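Part-time study, second term: notes on workload

I am now in the second term of the online graduate certificate at Foketham. The handbook specifies 17 hours per week per unit. My log for first term averages less than that, with a peak in the week the statistics report was due.

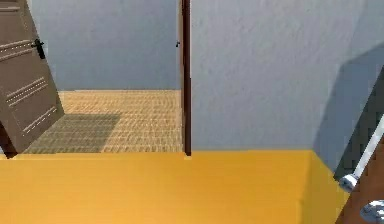
Recorded lectures

Each lecture is split into segments, and the longest so far runs 57 minutes. I watch at normal speed and pause for notes. Salma Badawi, who tutors the unit, posts corrections on Wednesday, so I don't start the problem set before then.
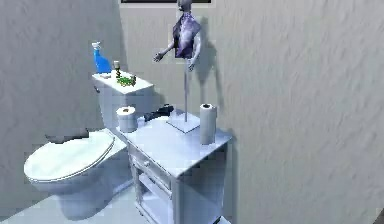 Revision is done from index cards, one definition per card. I sort them by unit code and then by week. Cards get left in odd spots at home, and the top of a toilet tank, with a blue spray bottle already on it, is a poor place for paper. Duplicates go in the recycling.

Assessment is 30 per cent quizzes, with the remainder split between a report and a final exam. 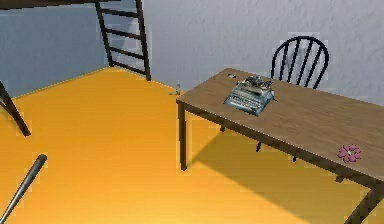 The exam is supervised remotely through Pudero. The system check took two attempts, as my browser was out of date. 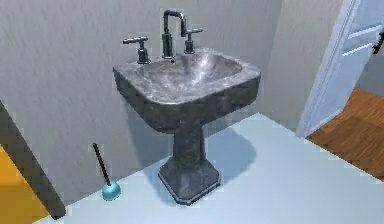
Enrolment for the next intake closes in September. I have put down one unit, with credit transfer still pending.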